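Fledix Opens Second Bench to Record Block-Pushing Examples

14th February

Fledix has started work at a second recording bench in its Hourani Street workshop, where operators steer a robot arm by hand controller so that a learning system can be trained on what they do. The bench went into use this month and will run until the end of May.

The task is a simple one on paper. An operator is given a short written instruction, such as "push the red star next to the yellow heart" or "move the green cylinder away from the others," and has to carry it out using only a straight tool fixed to the end of the arm. There is no gripper. Every block has to be slid across the board, and the arm's movements are saved along with the camera view and the wording of the instruction.

Silvia Brabec, who leads the project, said the company chose pushing over picking up for the first round because it wanted many short examples in a small space.

"A push takes a few seconds and you can start the next one right away," she said. "You don't have to reset the table each time. Wherever the last one ended is where the next one begins."

The instructions are written in advance by Karim Azar and Hadi Najjar, who try to vary the wording as much as they can. Azar said early lists leaned too heavily on color names, and operators noticed that the same few sentences kept coming up. The current list has more instructions that refer to shape or to position on the board, and a few that are vague on purpose.

"People say 'over a bit' and 'closer to that one,'" Azar said. "We want those in there too."

Operators work in pairs and swap after 70 instructions. One steers while the other reads the instructions aloud and marks any attempt that went wrong. Failed attempts are kept and stored separately – the team has not yet decided whether to train on them.

Omar Yammine has been operating the arm since the first bench opened. He said new operators tend to push too fast and lose the block off the side of the tool, mostly with the rounder shapes.

"The star is awkward in its own way," Yammine said. "It catches on a point and turns when you wanted it to go straight. You learn to get the tool into the notch between two points." 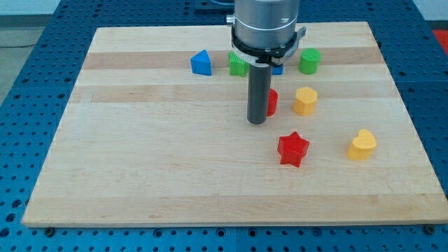
The finished recordings go to Skelden, a software firm that is training the model. Ayman Qudah of Skelden said his group checks each batch for gaps before asking for more. The latest request was for instructions that involve the corners of the board, where operators had rarely sent the blocks on their own.

Qudah said around 100 hours of recordings will be needed before the model is tried on the arm itself. The first trials will use the same blocks and the same board. A later set, under the project name Plakia, is meant to use household items, though no list has been agreed on.

Fledix is taking applications for part-time operators at both benches. No experience with robots is required, and training takes 2 days. Shifts are available in the mornings and evenings, and applicants can ask at the workshop's front office.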